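Community Cooking Hosts Wanted for the Momine Supper Table

Posted June 6, 2022 by Fathima Selvanayagam

Hello, and thank you for clicking through! If you found this page because a neighbor sent it to you, please tell that neighbor we owe them a plate of something. We are looking for home cooks who would like to spend an evening a week with us this fall, teaching a small group of grown-ups how to make dinner. The job is part-time and paid, and you do not need a certificate, a white jacket, or any experience standing in front of a class. You do need to cook at home, often, and to like having company while you do it.

I should say a little about who we are. The Momine Supper Table began in the downstairs kitchen of the old Hettiarachchi building, when a handful of us noticed how many people at the English conversation evening upstairs were going home to toast. Some had just moved into their first apartment. Some had lost the person who used to do the cooking. One man had retired in May and told us he had never once in his life boiled an egg, and he said it quite cheerfully, and then he came back the next week and asked if we would show him. So we did, and he brought his brother-in-law, and that was more or less how the thing got going.

These days we run six-week courses for adults, in the evenings, in groups small enough that everybody can reach the stove. People cook, then they sit down and eat what they cooked, and then (this part is not optional, I'm afraid) they wash up. Every course is led by a pair of hosts, and it is those hosts we are now looking for.
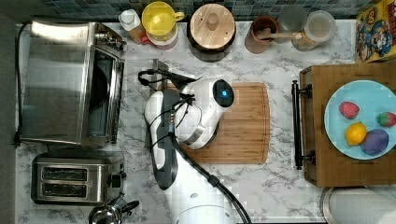

What the evenings are like

Hosts arrive at 5:00 to unpack the groceries and set out the stations. Participants start drifting in at 5:45, and I do mean drifting, because the number 3 bus is what it is. We cook from 6:00 until a little after 7:00, eat together, and are usually locking up by 8:30. A host works one evening a week during a course, plus a short planning call on another day, which you can arrange with your partner to suit the two of you.

The first week is always knife work and a pot of soup. We go slowly with it. A lot of our participants are nervous about sharp things, and a few have been teased for years about how they chop an onion, so the first hour is mostly onions and encouragement. After that each pair of hosts builds its own menu. Dilruba Karunaratne, who has hosted with us longest, does a wonderful run of weeknight curries that all start from the same tempered spices, so that by the fourth evening people are doing the beginning without looking at the sheet. Musa Haruna's course last year was nearly all beans and rice, in more forms than I had known existed, and there is still a waiting list of people who want him to do it again.

Your menu can be whatever you truly cook at home. If that is your grandmother's dumplings, lovely. If it is meatloaf, also lovely, and we have not had a meatloaf course yet! The only rules are that the ingredients should come from ordinary grocery stores, that each meal can be made in an hour by somebody who is a bit slow at it, and that there is always a version without meat.

What you would be doing

Planning six simple meals with your co-host and sending us the shopping list by noon two days before each session. We do the shopping.

Showing each step in front of the group, then going around and helping while people try it themselves.

Keeping an eye on safety, including hot pans, long sleeves, raw chicken, and the back burner on the left-hand stove, which lights a moment later than you expect.

Writing down your recipes in plain words. Anwara Matubbar types them up and puts them in the course folder, and she will telephone you if you write "cook until done."

Sitting down to eat with everybody. Please don't skip this one to get a head start on the dishes. New hosts nearly always try, out of kindness, and we nearly always have to go and fetch them back to the table.

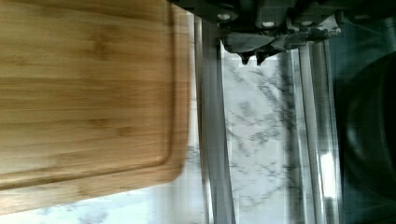
Bamboo cutting board with a juice groove, on the marble counter.

Who we hope will write to us

Patient people, first of all. It can take someone a whole evening to get comfortable with turning a pancake, and the best hosts seem to find that as interesting as the person with the spatula does. We would be glad to hear from people who speak a second language, and Bengali, Tamil, Sinhala, Hausa and Spanish would all be put to good use right away, though English on its own is fine too. You should be able to stand for a couple of hours, or talk to us about what would make it workable if standing is hard for you. We have a tall stool and we have rearranged the kitchen before.

You must be 18 or older and willing to have a background check, which we pay for. You will also need a food handler card. If you don't have one yet, please apply anyway, as we cover the cost of the course and you can do it over the summer.

We are not looking for restaurant polish. Former restaurant cooks are very welcome, and two of our current hosts are exactly that, but they will tell you they had to learn to slow down and to stop saying "behind" every time they walked past someone.

Pay and practical things

Hosts are paid $600 for a six-week course, in two equal parts, the first at the end of week three and the second at the end of week six. On top of that there is $200 for each host's planning time, paid when your menu is agreed. You get your supper, of course, and leftovers if there are any. Bus fare is refunded if you keep your receipts or just tell us how you came.

All new hosts come to a paid training day before their first course, led by Shafiq Bhattacharjee. It covers first aid for burns and cuts, how we handle allergies, and what to do when a group is very quiet (which happens more than you might think, especially in week one). Shafiq also makes lunch, and I would come for that alone.

The kitchen is on the ground floor at 219 Cadico Street, with the step-free door around the side by the bicycle racks. Ring the lower bell. The upper bell goes to the dance studio, and they are very nice about it, but they do have to come down all those stairs.

How to apply

There's no form. Please send us a letter, an email, or a voice message if writing is not your favorite thing, and tell us three things: what you cook on a tired evening, somebody you have taught to do something (it needn't be cooking — a child tying shoes would be fine), and which evenings you could manage. A page is plenty. Please add the name and number of one person who knows you well, and let them know we may call.

Everyone who applies hears back from us. If it seems like a good match, we will invite you to come by one evening while a course is running, stay for supper, and meet the group. A week or so later we'd ask you back to show us one small thing at the stove, such as frying an egg or making a salad dressing, with two or three of us playing the part of the class. We are an easy audience. Dilruba asks a great many questions, so be ready for that.

Applying as a pair is very welcome if you have a friend, a sister, or a spouse you can share a kitchen with peacefully. If you apply on your own we will find you a partner, and we take some trouble over it.

If you would rather learn than teach

Quite a few people read these notices and realize they would like to be at the other side of the counter. Sign-up for the fall courses goes through the Bulleo Reading Room, at the front desk, and costs nothing. You can put your name down for more than one course, but we give first places to people who haven't been before. Bring an apron if you own one and closed shoes in any case. If you have food allergies, tell the desk when you sign up, and please tell us again on the first night.

Questions about hosting can go to me, Fathima, at the Supper Table office on weekday mornings, or leave a message with Anwara in the afternoons. We read everything, and if you haven't heard from us within two weeks, do please nudge us.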